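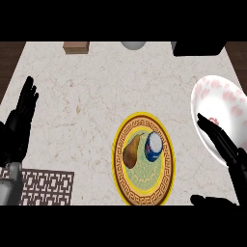 Levside Open, seeding for the under-100 kg bracket
Posted by matside_ref, 17/12/2023

The draw put both Brusalen entrants in the top half again, so they met in the second round and one of them was out before lunch. Club separation is in the entry rules but was not applied. Separately, several juniors are still being called for passive grip when they are only framing. An open hand, raised, four fingers up and slightly spread, is not a grip and should not start the count. Fingers have to close on cloth first.

kestrel_judo
Separation only applies to seeded players. Neither Brusalen player was seeded, so the draw was correct.

matside_ref
The June revision removed the word "seeded". Clause 12 now says "entrants from the same club".

kestrel_judo
Clause 12 covers team events. Individual draws are under clause 10, and that still says seeded.

uchimata_dad
Was at Fancombe the week before and they separated everybody, seeded or not. Same software I think.

matside_ref
Fancombe ticks the box by hand. Levside left it on the default. You are right about clause 10, I was reading the team section. I still think the default is wrong for a bracket of 12.

halfguard
On the grip point I disagree. If the hand goes up and stays there with no attempt to attack, that is passive whether the fingers have closed or not. The referee at the Zamani Cup gave 2 penalties for it and both stood.

matside_ref
Those were for non-combativity, a different signal and a different count. Same result on the scoreboard, but the coach needs to know which one to correct.

halfguard
Fine, but the table at Levside wrote them all down as grip.

uchimata_dad
They did. I have the sheet from mat 2.

kestrel_judo
Then that is a table error - send it to the area secretary with the bout numbers. Any appeal on the draw had to be in before the first contest, so that part is closed.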